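Nenitz Summer School, Handout 3: Learning to Sort from Demonstration

Our running task is foam letters onto plates. A toddler manages it before lunch. The Belo policy needed 53 demonstrations and still has opinions about the letter h.

Each arm carries a wrist camera, and a fixed camera watches the whole table. Wrist views are good for the last bit of a grasp and hopeless for planning.

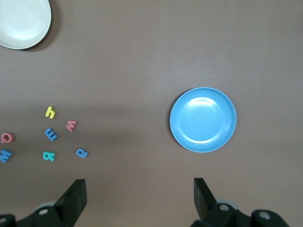 The method predicts a chunk of 30 actions, executes part of it, then looks again. Long chunks give smooth motion and confident mistakes. Short ones dither.

Watch for causal confusion – the policy may learn to follow the other arm and ignore the letters altogether.

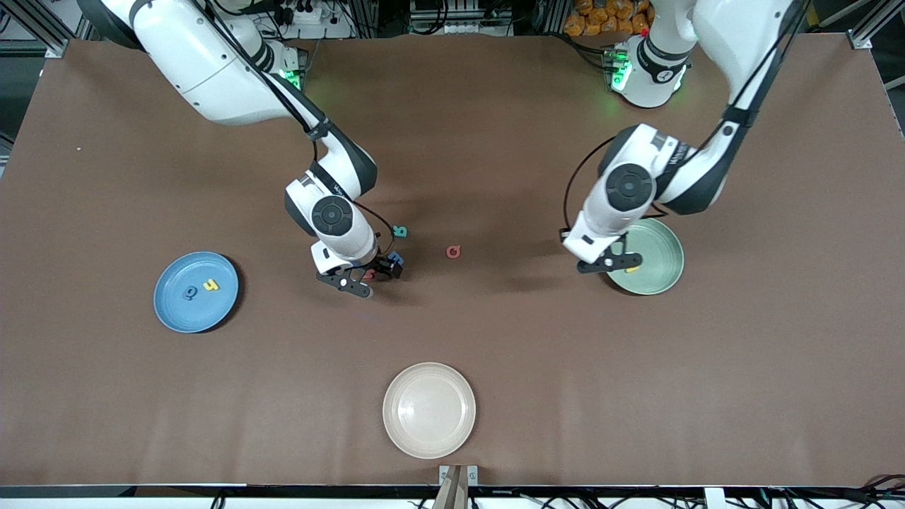
With 2 arms, the action vector doubles and the excuses multiply. Oselstead's baseline trains each arm separately; compare it with joint training before the lab.

Exercise: drop the fixed camera from the inputs. Predict what fails first, in writing, before you run it.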